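Speaker notes – Reading grain on pale tabletops
Brallen workshop series, session two

Slide 1. Start without the welcome, the chair will have done it. State the scope: figure in light-coloured timber tops, how to read it before sanding or recoating, and where people go wrong. Finishes chemistry is the next talk.

Slide 2. Define figure and grain separately. Grain is the direction of the fibres. Figure is the pattern the cut exposes. A flat-sawn face gives arches; a quarter-sawn face gives straight lines. Most tops show some of each.

Slide 3. Leave this up while covering colour. Pale blond ground, grain lines in tan and honey, running mostly on the diagonal, with broader arches left and centre. Point out that contrast this low disappears under overhead light.
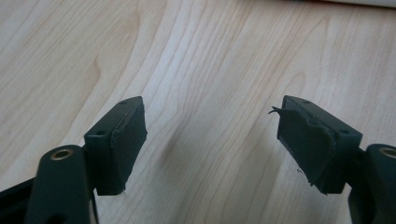
Kermani objected at the run-through that a diagonal run tells you nothing until you know which way the top is laid, and asked for the long edge to be marked before anyone picks up a block. Accept the point. Add: pencil arrow on masking tape, underside of the long edge.

Slide 4. Sanding sequence. Work with the lines, even where that means standing at a corner. Show the Plitis sample boards, grits 119 to 200, and pass them along the front row. Odd first number – it is the maker's own grading, so don't stop to explain it unless asked.

Slide 5. Cathedral figure. Nested ovals around a lighter centre. The lines change direction quickly at the ends of the oval, so a straight pass crosses them there. Reduce pressure and shorten the stroke.

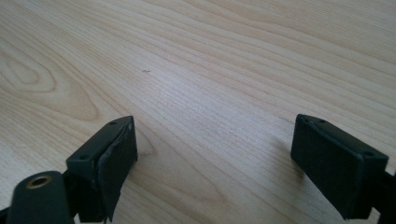
Cross-scratches at those ends are hard to see until the first coat goes on. Check with a lamp held low, from two sides. Wipe the surface first; a crumb under the block will leave a line of its own.

Slide 6. Solid or veneer. Look at the edge and the underside before deciding. If the figure does not carry over the edge, assume veneer and stay off the coarse grits. The Ploltetti board, item 637 in the handout, is the one sanded through at the corner.

Slide 7. Questions. Keep the 800 grit board back for the one on polishing between coats.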